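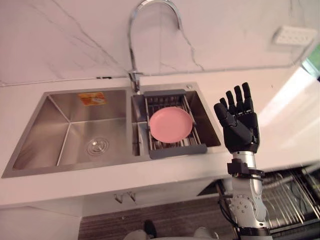

A reader wrote in after my last post to ask why a comic about a childhood should need three readings before I would say anything about it. The reader's view was that a memoir drawn in panels is meant to be quick, and that slow reading only finds problems the artist never had. I accept the first part. Pratelport takes less than an hour to get through.

The second part I don't accept. The book is set on a six-panel grid, two across and three down, and the grid holds for the whole of the harbour section. When the family moves inland to Parnden, the gutters narrow by a small amount. I missed it the first time. On the second reading I put a ruler on the page and found a difference of 2 mm. It makes the later rooms feel fuller, although the drawing inside the panels is no busier.

The lettering is less controlled. Captions are in the adult narrator's voice and set in upper case, while the child's speech is in mixed case. This works until the school chapter, where the two share a balloon on several pages and it is hard to tell who is speaking. 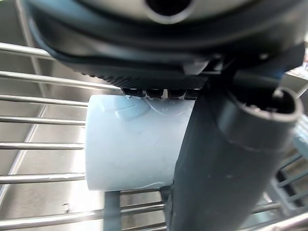 The Pirnier edition also prints the flat greys darker than the Barroso one. I have both. In the Barroso, the night pages keep the line work visible under the tone. In the Pirnier, the same lines close up, and the ferry crossing loses most of its background. The paper is heavier, which some buyers will prefer, but the spine is stiff and the inner panels sit too far into the fold.

Translation is a smaller matter. The Pirnier text keeps the family's pet names as they were and adds no notes. The Barroso puts notes at the foot of the page, and they compete with the bottom row of panels. I would sooner have them at the back.

For anyone buying one copy, I would take the Barroso and put up with the notes. I plan to read the second volume in July, in the same edition if it is still in print.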